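Helper for the tables, Pitora workroom

We are looking for one person who likes wood and has patience. Pitora is a small workroom where people come in the evening to repair and build their own things. The tables are used hard, and they need regular care: cleaning, light sanding, a new coat of oil.

The work is 14 hours per week, mostly in the mornings. Reto Wieser will show you our way of doing it during the first days. You do not need a diploma, but you should already have sanded and oiled furniture, at home or in a job.
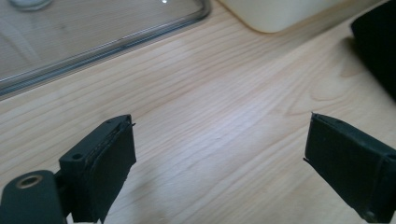

A light wooden tabletop at Pitora.

We offer 28 francs per hour, coffee, and use of the workroom for your own projects after closing. You must be able to lift 20 kilos and to understand simple English or German.

Please write a short letter to Rosalie Schnyder and tell us what you have worked on before. Photos are welcome but not necessary. Last date for letters is 6 October 2024.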